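Care of calligraphy brushes, rack and felt

Workshop tips, page 4. Revised 24th March by Eifion Pumphrey.

New brushes
The tip of a new brush is stiffened with size. Soak it in cold water until the hairs separate under light finger pressure. Do not bend a dry tip to break the size. Large brushes are slower to open and should be left until the core is soft as well as the outer layer. Hot water softens the glue at the root and must not be used at any stage.

Discard the plastic sleeve supplied with the brush. Once the hair has been wetted it will not go back in without folding strands outwards, and it holds moisture against the tip.

Washing
Wash within 2 minutes of finishing work. Bottled ink contains a binder that sets hard in the root; ground ink is more forgiving but should be treated the same way. Hold the brush tip down under a slow cold tap and press the hair gently from the root outwards. Continue until the water runs clear. A grey tint in pale hair is permanent staining and does no harm.

No soap for routine washing. If the root has hardened, soak the hair only, keeping the water level below the joint with the handle. Water inside the joint swells the handle and loosens the glue.

Blot on plain kitchen paper, draw the hair to a point and hang up.

Hanging
Hang by the loop, tip down, clear of radiators and direct sun. Leave a gap between neighbours so that damp tips do not touch. Check the clearance under the largest brush before buying a rack; the Plirkano desk model gives 145 mm from hook to crossbar, too short for most large brushes if the head is to hang behind the bar.
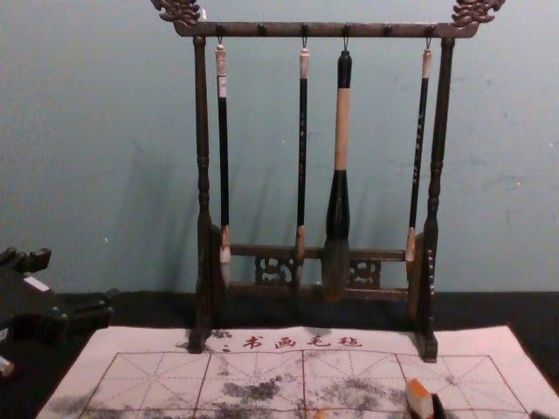 Heavy brushes put most of the load on one hook. Place them near the middle of the top bar or balance them with a second brush on the other side. Test each loop with a light pull once a month. Worn loops can be replaced with waxed linen thread, doubled and tied with a reef knot.

Carved racks collect dust in the openwork. Use a dry, soft paintbrush, then a barely damp cloth on the plain surfaces. Spray polish leaves a film that transfers to fingers and then to paper.

Felt
Shake out after use. Creases can be removed with a cool iron through a cotton cloth. Blot wet ink at once from both faces; dried ink will not come out fully. Store rolled.

Long storage
Brushes must be fully dry before they go in a drawer. Wrap in a bamboo roll with a piece of camphor for moths, and inspect in December. Maham Abbasi reports good results with cedar offcuts in place of camphor.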